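How to Get Brown Towels Clean and Lint-Free

Dark towels shed more than you would think, and most of it ends up on other clothes. The routine on this page works for bath and hand towels. It takes one wash and one dryer cycle. 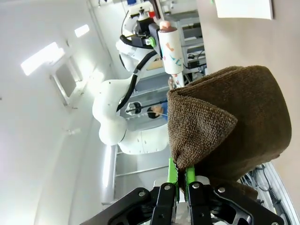
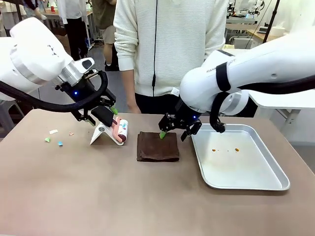
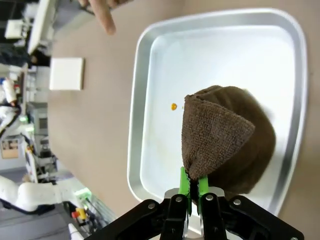
First and third: a folded brown towel. Second: a lint roller on a white stand.

Before the wash

Shake each towel outdoors. Check the hems for loose threads and trim them with scissors - don't pull, or the loops will run. Wash towels apart from shirts and socks.

The wash

1. Fill the drum halfway. A packed drum can't rinse lint away.
2. Use half the detergent you normally would. I use Brumamer powder, but any plain one will do.
3. Skip the fabric softener. It coats the loops and they stop soaking up water.
4. Run a warm cycle with an extra rinse.

Drying

Clean the lint screen, then tumble on medium. Stop after 10 minutes, clean the screen again, and finish the load. If you line dry, shake the towels hard before and after.

Finishing

Go over a towel with a lint roller only once it is fully dry. Roll in one direction and tear off the sheet when it stops grabbing. New towels may need 4 or 5 washes before the shedding slows down.

Written by Jae-in Sun. Updated 8 September 2024.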